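Reading time: 3 min

Residency Diary, Lestel Reading Room

September 30, 2019

The Reading Room opened at the usual hour. The morning was given to the August returns, which had been delayed by the change of courier, and to the correspondence arising from them. Of the items lent to the Mekis branch for its summer display, all but two have come back in good order. The two outstanding are the bound harbor almanac and the smaller of the tide tables. A written reminder was sent to Mekis before noon, and the loan period has been extended by 14 days. No charge will be applied.

The humidity reading in the map store remains higher than the standard set for the collection. The dehumidifier was moved from the east wall to the space beside the door, where the air is known to be poorest. The log sheet is to be kept on the hook inside the store and filled in at opening and at closing. The previous arrangement, under which the sheet was kept at the front desk, led to gaps in the record and has been ended.

Work on the Tang deposit continued. The papers arrived without a list and in no clear order, and it has been decided to keep the order in which they were received until the whole deposit has been read. Box 7 was opened after lunch. It holds household accounts, receipts for coal and lamp oil, and a run of letters concerning the sale of an orchard. The hand is small but regular. Several of the receipts are pinned together, and the pins have begun to rust. They were removed and replaced with folded paper slips. The orchard letters will be of interest to the local history group, which has asked more than once for material on the farms north of the river.

The family hour took place in the side room from three o'clock. The attendance form has been filed. Parents asked again whether the hour might be moved to a later time during the school term, and the request will be put forward with the others at the autumn review.
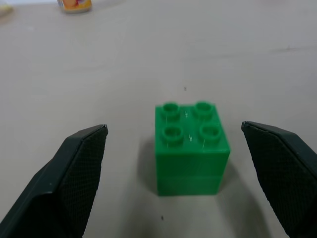
Matters Carried Forward

The Lino shelving for the periodicals bay has not been delivered. The supplier now gives the second week of the month. Until then, the current issues will remain on the long table, and readers should be asked to return them there after use. The back issues are not to be brought up from the basement before the shelving is in place.

The notice on pencil use has been reprinted in larger type. Ink was found on the margin of a parish plan last week, and the plan has been set aside for the conservator's next visit. I have asked that pens be left at the desk without exception.

The clock in the main room was 10 minutes slow at closing and was corrected. It has lost time since the heating was turned on. The east window was found unlatched and was secured. The map store reading at closing was slightly lower than at opening. Box 8 of the Tang deposit to be opened tomorrow if the desk is quiet.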